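Foam Inserts for Drawers and Bench Trays: Guidance for Cutting, Fitting and Care

Solstead Workshop Services, Household and Bench Series
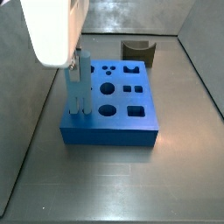

How large should the hole in a foam insert be for a round peg or rod?

Cut the hole very slightly smaller than the part when the foam is soft, and to the same size as the part when the foam is firm. Soft foam gives way and then grips. Firm foam gives very little, and an undersized hole will tear at the rim after repeated use. A test hole in a scrap of the same sheet should be made before the block itself is cut.

Scope of this page

The following notes apply to thick foam blocks with shaped recesses, of the kind used to hold pegs, bits, punches, spare fittings and small hand tools. A single block may combine large round holes, small round holes grouped together, square openings and cutouts with a notched or curved profile. The same methods serve for a kitchen drawer in which piping tips, skewers or corers are kept upright.

Selecting the foam

Closed-cell foam is recommended for workshop use. It does not soak up oil readily and may be wiped clean. Open-cell foam, including most upholstery foam, is acceptable for light and dry articles but holds dust and crumbles at cut edges.

A strong, plain color is advisable. The dark interior of an empty hole shows clearly against a bright surface, and a missing part is noticed at the end of the day. Pale parts should be kept in a deeper-colored block for the same reason. Black foam is widely sold and is satisfactory for bright steel, but small dark parts are easily overlooked in it.

The block should be thick enough to hold at least one third of the length of the tallest part. Tall rods set in thin foam lean outward and widen their holes.

Planning the layout

Place the parts on a sheet of paper cut to the size of the block and move them until the arrangement is comfortable to use. Trace each part only when the arrangement is final. The following points should be observed.

Leave a wall of foam between neighboring holes at least as wide as a finger for large parts and half that for small ones.

Group small holes of one size together. A triangular cluster takes less room than a straight line and is easily recognized.

Place tall parts along the back or at one end, where the hand will not strike them when reaching for something shorter.

Keep large openings away from the outer edge. The front wall of a block is the first place to split.

Where two openings differ only a little in size, mark each one on the top face or separate them. A part pushed into the wrong square will either jam or rattle.

Cutting round holes

A length of thin-walled metal tube, sharpened on the inside of the rim, is the preferred tool. Set the block on a scrap board, press straight down and turn the tube as it descends. Withdraw it, clear the plug and continue until the required depth is reached. Wrap tape around the tube to mark the depth.

A drill may be used on very firm foam at high speed and with light pressure. Ordinary twist bits tend to catch in softer grades and pull out ragged pieces.

Cutting square and shaped holes

Use a long, fresh blade. Score the outline lightly, then deepen the cut in several passes with the blade upright. Corners should be cut from the corner toward the middle of each side. For a rounded square, punch the four corners first with a small tube and join them with straight cuts.

For a curved dip or notch, make a card template and hold it down firmly with the free hand kept well behind the blade. Curves are cut more cleanly in short strokes. Rough walls may be smoothed with fine abrasive paper wrapped around a dowel.

Inserting and removing parts

Round parts should be started upright, with the lower end squarely over the hole, and pressed down evenly. A part entered at an angle cuts into one side of the rim, and the damage grows each time it is put away. Should a part resist, lift it out and check the hole for a loose plug or dust.

Parts that sit nearly flush with the surface are difficult to grasp. Cut a shallow finger notch beside the opening, or place a disk of scrap foam at the bottom to raise the part. Adhesive is not needed for this disk if it is cut a little oversize.

Keeping the block in place

A block placed on a smooth metal surface may slide when a tight part is pulled out. A sheet of rubber drawer liner beneath it is usually sufficient. Double-sided tape holds more firmly but is troublesome to remove, and should be applied only at the corners.

Cleaning

Empty the block and vacuum the holes with a narrow nozzle. Wipe the top and sides with a cloth dampened in water and a little dish soap, and allow the block to dry fully before steel parts are returned. Solvents should be kept away from all foam. A trial on the underside is required before any other cleaner is used.

Repairs

A hole that has become too wide may be lined with a strip of thin felt or cut out entirely and filled with a snug plug from the same sheet, into which a new hole is punched. A split wall may be closed with contact adhesive marked as safe for foam. Apply a thin coat to both faces and follow the waiting time on the label.

Prepared by Tahmineh Heydari and reviewed by Dilwyn Bevan, May 2022. Readers requiring the printed version may request Bench Sheet 51. Drawer liners and kitchen storage are treated separately in Bench Sheet 8.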